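Handammont Pension Top-Up Reaches Fewer Households Than Planned

A cash supplement for low-income pensioners in the Handammont district reached 1286 households in its first six months, according to figures released in July by the district welfare office. The target was 2000.

The supplement pays 600 a month, in local currency, to households in which every adult is past retirement age and total income falls below the district poverty line. It replaced a winter fuel grant that was paid once a year and did not take household size into account.

Coverage was uneven. In Palomino, the largest town, most eligible households were enrolled by the end of the second month. In the upland parish of Jastitz, enrollment stood at 379, a little over half of the number estimated from the last census.

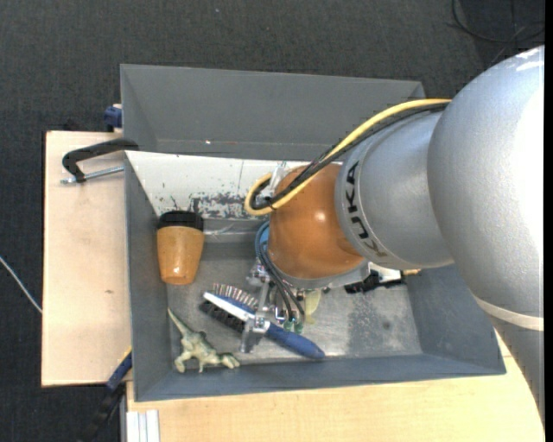
Why is enrollment lower in Jastitz?

The office points to land records. Many older residents there live on plots still registered to a deceased parent or to a former collective farm, and the application form requires proof of residence in the form of a title or a lease. Applicants without either document must obtain a certificate from the parish clerk, whose office opens two mornings a week.

Neusa Lacerda, an economist at the research group Trivari, said the residence rule was carried over from the fuel grant without review. "The fuel grant was tied to a building, so a title made sense," she said. "An income supplement is tied to a person. A pension record would be enough to establish who lives in the district."

Trivari also noted that the district poverty line has not been adjusted for food prices in four years. An update would raise the number of eligible households, and the current budget does not provide for that.

The welfare office said it will accept utility bills as proof of residence starting with the next application round. Households turned down for lack of a title may reapply, but payments will not be backdated.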